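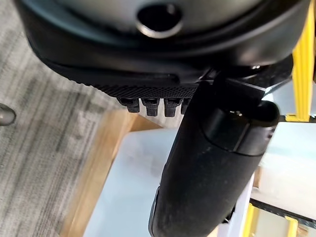
Black housing with a silver ring near the top.

The Cuypers Medea: group reading set
Item 1448
2022-05-13, posted by the Satix shop desk

I've wanted to write this one up properly for ages, because it's the set I end up talking about on the phone more than anything else we sell, and I always forget half of it. So, get yourself a cup of tea.

The Cuypers Medea is a boxed set for people who want to read the play out loud together. You get one big book of 317 pages with the Greek on the left and the English on the right, and eight thin booklets with the English only, one for each reader. The whole lot is £55. We don't split the box, I'm afraid, though you can buy spare booklets (more on those further down).

I read it first with an evening class in Zurnmont, in a room where the heating clanked all the way through the messenger speech, and I was given the Nurse. I hadn't looked at the play for years and had half remembered it as two hours of Medea shouting. But she doesn't even come on at the start! You get the Nurse on her own, wishing the Argo had never sailed, then the Tutor comes in with the boys and a bit of gossip he picked up near the old men playing at their board game, and all that time Medea is just a voice from inside the house. Reading it aloud you really notice that voice. We put our Medea out in the corridor with the door ajar and it was horribly good.

The translation

It's plain. If you like your tragedy with plenty of thee and alas you'll want something else (I've put one in the list at the bottom). The Cuypers English keeps to short words and it follows the Greek line for line as far as it can, so if one person in your group has some Greek and the rest haven't, you can still all find the same spot. Once in a while that makes for an odd bit of word order. There's a line in Jason's first big speech that made everybody in our group stumble, every single time, and in the end we pencilled in a comma.

Jason comes off very well in it, by which I mean he comes off dreadfully. He's so reasonable. He explains to her that he has done her a favour by bringing her to live in Greece, and that he's marrying the princess for the good of the whole family, and in this version he sounds like a man reading out a letter from the bank. Our Jason got hissed at. He enjoyed that far too much and asked to do it again the week after.

The songs of the chorus are set out in short lines with the two matching halves marked in the margin, so you can share them between two sides of the room if you've got enough people. I'd say do try it. With a small group we had one person read each half and everyone join in for the last line, and it was a bit ragged but it gave the rest of us something to do while Medea and Jason had at each other.

The notes

They're at the back of the big book only, not in the booklets, and I go back and forth on whether I like that. It does stop people reading the footnotes when they should be listening. On the other hand somebody always asks who Aegeus is and why on earth he has wandered in from the oracle, and then everyone has to wait for whoever has the big book to find the page. (He's the king of Athens, he wants children, and he gives her somewhere to run to. There's a good long note on how people have grumbled about that scene for centuries.)

There is also a useful few pages on the ending, with Medea up above the house in the Sun's chariot and Jason down below. The notes explain the crane and the roof of the stage building, and what sort of character you'd normally expect to see up there, which would be a god. I'd not taken that in before. We had our Medea stand on a chair, and I'm not sure I'd recommend it with a stacking chair.

What the introduction doesn't do is tell you what to think of her. It goes through the oaths Jason has broken, what it meant to be a foreign woman with no family to go back to, and the big speech where she argues with herself about the children, and it leaves you to fight it out. Ours went on in the car park.
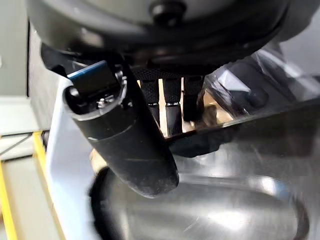 Satix Classics and Drama Team

Paper and binding

The big book is sewn and opens flat, even in the middle, so you can leave it on a table and have both hands free. It's in the Curkex binding, the same one we use for the other boxed plays, with a cloth spine and stiff boards. The booklets are stapled. They're meant to be scribbled on and shoved in bags, and the paper takes pencil nicely but biro does show through a little. Type size in the booklets is bigger than in the book, which people reading in church halls have thanked us for.

The box itself is card, and I'll be frank, the corners go. Mine has tape on two of them. If you're going to be lugging it back and forth all winter, keep it in a tote.

Who reads what

There's a sheet tucked in the lid suggesting how to share out the parts. With the full eight readers you can do the Nurse, the Tutor, Medea, Creon, Jason, Aegeus, the Messenger and one leader for the chorus, and let anyone who isn't speaking join in with the songs. The boys' few lines come from indoors, and we gave them to Creon and Aegeus because those two were sitting about. Fewer people is fine. The first audiences saw three actors do all the speaking parts, after all, with masks, so doubling up is nothing to be shy of.

Give the Messenger to someone with a bit of puff! It's a long speech and a nasty one, with the robe and the gold crown, and if you rush it you lose the room.

Ordering

Order with the item number at the top of this page. Spare booklets come singly and in fours, and they're cheaper with the set than afterwards. We ran out in December when several groups all wanted it for the new term, and the reprint has a couple of wrong line numbers put right in the notes, but the booklets are word for word the same, so old and new can be mixed round one table without trouble.

If a booklet arrives creased, tell us which one and we'll post another.

Related items

Cuypers Alcestis, group reading set
Cuypers Hippolytus, group reading set
Medea in old-style verse, paperback
Medea spare booklets, single or pack of four
The Chorus Aloud, a handbook for reading groups
Zurnmont evening class reading list, Greek plays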